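Home Features Rooms Storage Makers Subscribe

The Basket by the Table

By Tove Hedegaard
2026-04-14
741 shares | 15 comments

Small parts are hard to store. A drawer is too deep, a jar is too narrow, and a plastic tub with a lid tends to stay shut until somebody needs the one thing at the bottom of it. Over the winter I asked readers of this magazine what they keep beside a work table, and 2,038 of them wrote back. The most common answer was a basket.

I have used baskets for odds and ends since my first apartment, and I had never given much thought to which kind. The letters changed that. People had strong views on weave, on handles and on whether a basket should be allowed on the table at all.

Weave came up first. A tight weave holds its shape and keeps small things in. An open weave is lighter and lets you see a little of what is inside, but hooks and wire ends catch in it. Some baskets use both, with a close floor and looser sides. The woven rope kind in muted green is a good example.

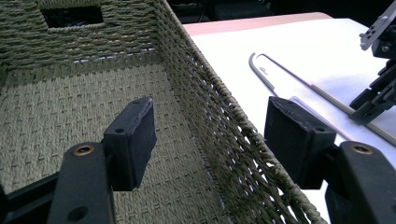
A firm floor matters more than the sides do. If the bottom sags, everything slides to the middle and tangles. Before you buy, put your hand flat inside and press. The Hurwood catalog, which a lot of readers mentioned, sorts its baskets by size and color but says nothing about the floor, so it is worth going to a store.

Handles are mostly a matter of taste. A cutout in the wall takes up no extra room and lets the basket sit flush against a table leg or another basket. Loop handles are easier on the fingers when the load is heavy - one reader in Briem carries kindling in hers and would not have anything else.

As for where to put it, I am with the readers who say the floor. A tabletop fills up fast, and a basket takes the space you need for your hands. Spread a sheet of white paper over the work surface and even a thin black wire hook is easy to find on it. Keep the basket low and to one side, within reach, and put each piece away as you finish with it.

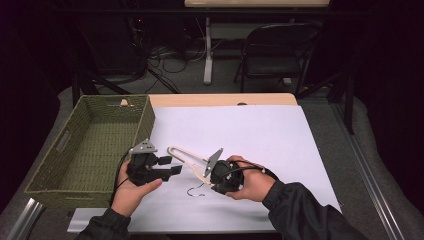
Cleaning and care

Rope baskets collect dust in the gaps. Turn the basket over once a month and tap the bottom, then go over the floor with a soft brush. I do mine outdoors from May on. Fonlow and Brandeo both sell brushes that fit, though an old toothbrush does the same work. Don't stack anything heavy on the rim, and if a side begins to lean, fill the basket with towels and leave it for a few days.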